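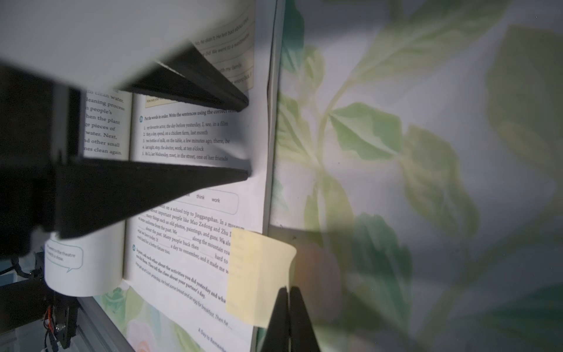 *Textbook on its stand, gripper fingers across the right-hand page.*

**Arkier demonstration group, minutes, June 7, 2020**

Meeting held at the Tendville workshop. Shiuli Sikder chaired. Minutes of the May meeting were accepted with one correction: the spare gripper was ordered through Siddiqui, and the order had been listed under Ateo.

**1. Desk task**

The group went over the current step list for the desk task. Operators drive both arms by remote control and work from the list taped to the operator station. A demonstration starts when the operator calls "go" and ends when both arms are back at rest.

Of the 90 demonstrations planned for this task, 53 have been accepted. Another 6 were rejected. In most of the rejected ones the operator stopped partway to ask what came next. It was agreed that a new operator will read the list aloud before the first run of a session.

There was a long discussion about speed. Some operators slow down a lot near the page and then rush the return to rest. The group would like an even pace all the way through, and a pause is fine if it comes between steps.

**2. Start layout**

The start layout for the desk task stays as it is: textbook in the center, sticky notes to the right of it, organizer and trash bin at the back.

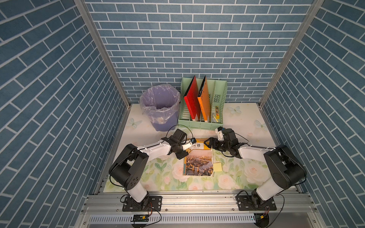

Shiuli Sikder said she would start the arms farther apart, as she finds it hard to move one without watching out for the other. She asked that both start positions be written down so that every operator begins from the same place. She also said that if an operator bumps one gripper into the other, the run should be thrown out even when the task gets finished.

Agreed. The start positions will go on the first page of the operator notes. The wording on bumps was left for the next meeting, as there was no agreement on light contact.

**3. Camera views**

The wrist views were discussed. A long object held close to the lens can hide a good part of the table, and the operator then has to rely on the fixed view. Operators should check both views before closing the gripper.

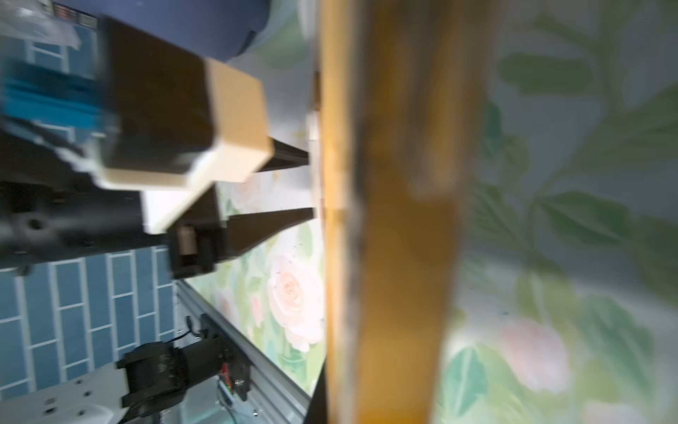 *Wrist view with the wooden rod close to the camera.*

**4. Showing by hand**

A proposal to record part of the work by moving the arms by hand was put off. The group will try 3 hand-guided runs first and compare them with the remote ones.

**5. Actions**

- Shiuli Sikder: write up start positions.
- Workshop: reprint the step list in larger type.
- Arkier: ask Siddiqui for a delivery date on the gripper.
- Ateo: send the updated operator software notes.

Meeting closed. Next meeting to be set by email.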